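The Slow Business of Seating a Lock

Pin tumbler locks of the size fitted to office furniture fail in a predictable order. The return spring on the front pin goes first, then the cam screw works free, and the plug itself wears last. At Broltside, a repair shop that takes in cam locks by post, the order rarely varies, and the bench is arranged to match it: springs on the left, screws in the center tray, plugs in a drawer that is opened perhaps twice a week.

A cam lock is a short cylinder with a flat tongue at the back. Turning the key rotates the plug, the plug rotates the tongue, and the tongue moves behind a lip in the frame. The cheaper versions use flat wafers in place of pins. A wafer is a stamped piece of brass with a rectangular hole through it, and the key passes through that hole. When the cuts on the key match the wafers, every wafer sits flush with the plug and the plug turns. A wafer that stands proud by the thickness of a business card will stop it.

Tolerances on wafers are loose. Holluvard, whose Series 3 cam lock is common in rental furniture, cuts its keys to 499 listed codes. The code stamped on the face of the plug is enough to order a replacement key, and an office with a large number of desks can expect to find two that share a code. Facility managers who learn this late tend to learn it from a missing stapler.

The code should be written down when the furniture is delivered, while both keys are still on their wire. Most offices skip the step. Keys are left in the locks through the first weeks and then for good, where they get bent by knees, chair arms and vacuum cleaners. A bent key still works for a time. It also drags on one side of the keyway, and the wafers on that side wear to a slope. 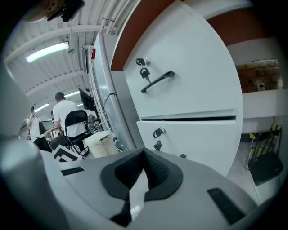

Daranee Mahawong puts the blame elsewhere. In a letter to this magazine dated 2/19/20, she argued that the keys are innocent and the lubricant is guilty. Household oil, she wrote, is the cause of most of the stiff plugs she has opened, because it holds dust against the wafers and turns to paste over a couple of winters. She uses dry graphite, one puff, and cycles the key 4 times before wiping it. She added that a lock which needs a second puff needs to come out of the drawer.

The shop at Broltside agrees with her on oil and disagrees on graphite. Its own practice is a light PTFE spray, applied with the plug removed. Graphite packs into the spring chambers if overused, and a packed chamber feels exactly like a broken spring from the outside.

Removing the plug is simple on most models. The cam comes off with a single screw. On a Holluvard lock, the last wafer acts as a retainer, and pressing it through a small hole in the housing lets the plug slide forward. Ikanton locks use a spring clip at the rear, which leaves the bench at speed when it is pried without a thumb over it. The plug should be drawn out with the key inserted, so that the wafers stay in their slots and in their original sequence. Mixed wafers can be sorted by the depth number stamped on each one, given good light and a loupe.

Wear figures are harder to come by. Luangrath, which makes a heavier pin version for tool chests, rates its plug at 3,000 cycles before inspection. A desk opened every working morning and locked every night reaches that number in under six years. Inspection means checking the rotation for play, looking at the key for a bright line along one shoulder, and tightening the cam screw by a quarter turn if it moves. Threadlock is acceptable in the low-strength grade only.

Replacement cylinders are sold by barrel length, measured from the underside of the face to the end of the thread. The face itself is not included in the measurement, and a good share of returned parts come back for that reason.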